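Print this page | E-mail to a friend

Why Is Blue So Hard to Find?

A few weeks ago I got a letter from Natália in Westton, who is seven. She'd gone on a color hunt in her yard and found green (easy), brown (very easy), yellow, red, white, and even a bit of purple on a cabbage. But no blue! She wanted to know where all the blue had gone.

I love this question, because I used to wonder the same thing when I was sorting my crayons. Try your own hunt before you read on if you like. The sky doesn't count, sorry. You have to be able to touch it.

So, first, what is a color? Sunlight looks plain, but it's really lots of colors mixed together. When it lands on a tomato, the tomato soaks up most of them and bounces the red part back at you. The stuff inside the tomato that does the soaking up is called a pigment. Leaves have green pigment, carrots have orange pigment, and so on.

Blue pigment is tricky for living things to make. A plant can do it, but it has to fiddle about with a red or purple pigment first, changing how sour or how salty things are inside the petal. Some hydrangea bushes will even give you pink flowers in one kind of soil and blue flowers in another. And a blueberry? Squash one and look at your fingers. Purple! A lot of the blue you saw was a waxy coat on the skin playing tricks with the light.

Animals are even sneakier. Most blue animals don't have any blue pigment at all. A blue jay's feather is full of teeny tiny air pockets, much too small to see, and they scatter the light so that the blue part comes bouncing out. If you find a blue jay feather on the ground and hold it up with the light behind it, it looks brownish gray. (Look, but leave it where it is. In the United States you aren't allowed to take most wild bird feathers home.) The shiny blue morpho butterfly does it with little ridges on its wings, stacked up like shelves.

Blue eyes work a bit like that too. There's no blue paint in there, only light getting scattered!

Now go on your hunt again, but this time do it indoors. Suddenly there's blue all over the place, and it's bright, too.

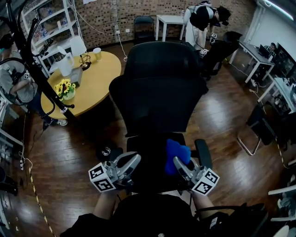
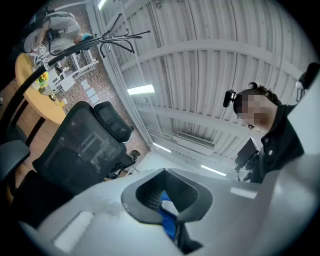
Bright blue indoors: something soft on the seat of a black chair in the first picture, and a strip of it in the second.

How did we people get so much blue when plants and birds find it so hard? For a long, long time we didn't have much either. If a painter wanted a really good blue, she might need a stone called lapis lazuli, dug out of mountains in Afghanistan and carried a very long way. It had to be ground to powder and cleaned over and over. It cost a fortune, so painters often saved it for the most important person in the picture.

For cloth there was indigo, and that came from leaves. Here's my favorite part. When you lift the cloth out of an indigo vat it's a yellowy green, and then the air gets at it and it turns blue while you watch. My friend Dorota let me try it in her garage one Friday, and my thumbs stayed blue until Monday lunch. I had gloves. I forgot to wear them.

Then, about 150 years ago, chemists started to work out how to make indigo without any leaves at all. It took them years to get it right and cheap enough to sell, but once they did, blue could go on nearly anything. Most blue jeans today are dyed with indigo made that way.

Something to try: cut up some red cabbage, ask a grown-up to pour hot water on it, and let it sit for 30 minutes. Pour the purple water into two glasses. Stir a pinch of baking soda into one and a squirt of lemon juice into the other. One goes blue and one goes pink. Don't drink either of them, they taste of cabbage.

Natália, write back and tell me which flower you plant. I'd go for forget-me-nots.

We use cookies to remember your text size. OK | Read more
Contact us | © Horlow Pages for Kids | Back to top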